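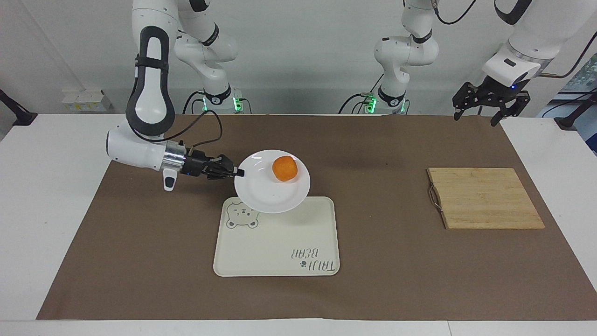
Home | Ask | Browse topics | Kitchen & Dining | Sign in

White plates and brown paper on the table, what am I doing wrong?

Posted in Kitchen & Dining by stornley_kate

Hi all, long question, sorry in advance! I'm hosting dinner at my place in December, family plus a few people from my husband's work, and I've decided to skip the tablecloth. Our table is white, big and plain, and every cloth I own is either too short or has that one gravy stain that never quite left. So I bought a roll of heavy brown kraft paper and I want to lay one big sheet over the table like a giant mat, with our round white plates on top. I love how the white looks against the brown. It's calm and it makes the food look good, and at the end of the night I can just roll the whole mess up and be done.

I did a trial run last night and had three problems.

First, the paper would not lie flat. It kept wanting to go back to being a roll, and the end nearest the kitchen curled right up over a fork. I put cookbooks on it for an hour and it was better, but not flat.

Second, the noise! Every time I slid a plate into place it made this dry scraping sound that went right through me. I'm also a little worried about the bottoms of the plates. They're Pinodard, nothing fancy, but they were a wedding gift and I'd like them to stay nice. The foot on the underside feels kind of rough if you run a finger around it.

Third, grease. I dripped some salad dressing on purpose and it soaked in and left a dark spot in about 2 minutes. Does it go through to the table? I wiped it up before I found out because I got nervous.

Also, if anybody has a smart way to set plates down without getting thumbprints all over them, I'm listening. I polish them, I carry them over, and by the time they're on the table they look like I've been eating chicken with my hands.

The walls in there are plain white too, so if you think white plates, white wall and brown paper is going to look like a shipping department, tell me now. I can take it.

Thanks!

Thanakorn Chuensuk

I worked banquets for years and we used kraft paper all the time, so let me take these in order.

The curl: roll it backward. Take your sheet, roll it up the opposite way from how it came off the roll, fairly tight, put a rubber band around it (a loose one, you don't want a dent) and leave it overnight. Next day lay it curl side down. It should be so close to flat that the plates do the rest. If a corner still lifts, a small loop of painter's tape underneath takes care of it. Don't use packing tape on a painted table, please, I have seen what happens.

Cut it a little smaller than the table if you want it to look like a mat, with some white showing all the way around. Or let it hang over the ends by a hand's width and fold the edge under so it's crisp. Either one looks like you meant it. What looks bad is when it stops exactly at the table edge, and then people catch it with their sleeves all night.

The noise: stop sliding. Hold the plate by the rim, bring it in over the spot, tilt it a touch toward you so you can see the table past it, set the far edge down and then lower the near edge. No scrape. It feels fussy for the first couple and then you're doing it without thinking. As for the rough foot, that's normal on a lot of plates, the ring underneath is often left unglazed. The paper won't hurt it. The rough ring is much harder on your other plates when you stack them, so if you want to protect anything, put a paper napkin between each one in the cupboard.

The thumbprints: same thing, hold the rim and keep your thumb flat along the outside edge instead of pointing in toward the middle. Polish with a barely damp cloth with a drop of white vinegar on it, then a dry one, and hold the plate through the dry cloth as you carry it. Set all the plates first, before glasses and silverware, so you have room for your elbows.

Grease: yes, it can go through, if it sits. For one dinner I'd put a cheap plastic drop cloth or even a layer of parchment under the spots where the serving dishes go and not bother with the rest. Put the salad bowl on a tray.

And no, it won't look like a shipping department. Candles, something green down the middle, cloth napkins with some color. White plates can handle a lot of color next to them.

mrs_cirkier

just use a tablecloth?? you can get a nice one for less than the paper and the stain goes where the plate is

BettyInTheValley

I do brown paper every year! My best tip is to put out a cup of crayons. The kids draw, the grown-ups draw too after the second glass of wine, and you can write everyone's name right on the paper above their plate so there's no place cards to fiddle with. Write the names AFTER you lay the plates out though. I did mine first one year and two of my cousins ended up with their plates sitting on top of their own names.

I'd go with what Thanakorn said about rolling it backward, that works. I've also ironed it on low with no steam when I forgot to do it the night before. Go slow and test a scrap.

One more thing, pull a second sheet off the roll and keep it folded in a drawer. Somebody always knocks over the gravy!

Contact us | Terms | Privacy | © Intarasuk Community Help | Back to top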